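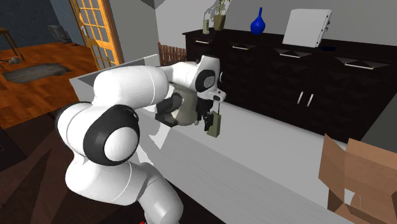

Slide 1. A kitchen on a hard drive

Wait for the room to settle. Leave the slide up while people find chairs.

Hi everybody, I'm Dalal Khoury, and I build things at Ulgate, the shared workshop over the old Chávez bakery. Most people up there make furniture. I make a kitchen too, except mine only runs on the computer in the corner, and I am having the best time with it!

The project is called Clivinia. It's a simulated kitchen with a simulated Franka arm, and the job I gave it is to pick an old brick phone off a counter and put it in a cardboard box. I've been at this since October. I have 15 minutes, so interrupt me if I start talking about friction before the friction slide.

Ask: who has used a physics simulator? Who has yelled at one? (Hands.)

Slide 2. Why a phone

I started with a cube. Everybody starts with a cube. After a week I could pick up the cube in my sleep and I'd learned very little, because every side of a cube looks the same and it doesn't care which way you turn it.

The phone has a front and a back. It stands up tall on a small base, so a nudge with a fingertip can knock it over. It has an antenna on top, and if the arm comes straight down too fast the antenna is the first thing it meets. Gilberto Ríos modeled it for me over two evenings, keypad and all, and then apologized for the number of faces. Gilberto, if you're here, I cut the collision shape down to a box plus a stick. The pretty one is only for looking at.

Say slowly, people write this down: the shape you see and the shape the physics uses are two separate meshes. If your object jitters when it's sitting still, look at the second one first.

Slide 3. Building the room

Three rules I settled on, after breaking each of them:

Put everything in meters from day one. I had one set of drawers in centimeters and the importer gave me a cabinet the size of a parking garage.

Bolt down whatever the arm isn't supposed to move. The dark cabinets at the back are fixed. So is everything on top of them. Before I did that, the simulator was spending its time working out whether a vase was going to slide.

Set the counter height from the arm's reach and worry about real kitchens later. Mine came out a little odd. The arm likes it.

(If there's time, tell the door story. The short one.)

Slide 4. The grasp

This is where I spent most of the winter — the last inch before the fingers close.
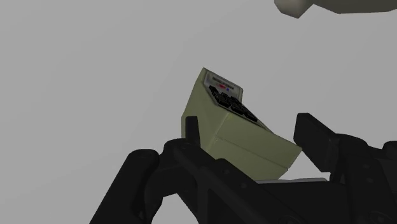
What I had wrong for weeks was the closing force. I kept turning it up. More force felt like a better grip, and in the simulator what it mostly did was push the fingers a hair inside the casing, and then the solver would notice and spit the phone across the room. I have a log of 487 dropped or launched phones from that stretch alone.

What helped, in the order I tried things:

Lower force, higher friction on the fingertip pads.

A smaller physics step while the fingers are closing, then back to the normal one for the long swing.

Waiting. I let the arm hold still after closing before it lifts. Édgar Rengifo suggested that one from across the room without looking up from his lathe, and it did more good than my whole weekend of tuning. He said you let a chuck seat before you start the cut. Okay, Édgar!

Mention that I grip low on the body. It means the phone can lean when it's in the hand, and I let it lean. I spent a while trying to keep it perfectly straight and then asked myself what for. The box doesn't mind.

Drink some water here. Last time I lost my voice on the next slide.

Slide 5. Clutter

Once the bare counter was working I got bored and started adding stuff. Fidelina Cuadros has a folder of free models she's collected for years, and she told me to take whatever I liked, so the counter got a panda.

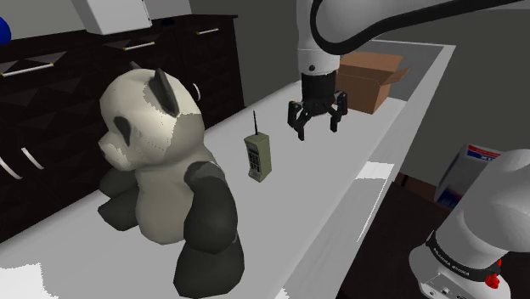

The counter setup: panda plush, brick phone, open gripper, box behind.

I love the panda. It's big, it's soft in real life and completely rigid in mine, and it sits right in the neighborhood where the arm would like to swing its elbow if you let the planner choose. My planner used to pick the shortest path every time. Now it pays a cost for getting close to anything it isn't picking up, and the paths came out rounder and much nicer to watch.

The lighting was a side effect I didn't plan on. I moved one lamp and got hard bright patches on the countertop, and the vision part of the code went looking for the phone in the glare. I left the lamp where it was. Real kitchens have windows.

Slide 6. Numbers

Keep this short, read them off and move on.

2142 attempts saved so far, counting the bad ones. I keep the bad ones. They're on the Ikano drive, the one with green tape, and anybody at Ulgate can copy them.

Best streak: 59 in a row with the phone ending up inside the box. Attempt 60 hit a box flap. I'd like to fix flaps next, they're stiff in my version and they shouldn't be.

Slide 7. If you want to try it

You need a computer with a decent graphics card and some patience with file formats. You don't need an arm. I don't have one! I'd like one, and the whole controller is written so that I could point it at real hardware someday, but I'm not going to stand here and tell you it would work on the first try.

Start with one object and one counter. Save every run, with the settings in the file name. Write down what you changed before you press go.

Fidelina Arboleda is putting together a building night for people who want to make their own room from scratch. The sign-up sheet is by the kettle, bring a laptop and a mouse with a middle button.

Questions. If someone asks about the drawers: no, they don't open yet. Handles are only decoration. If someone asks which simulator, show the versions slide (hidden, after this one) and leave it up.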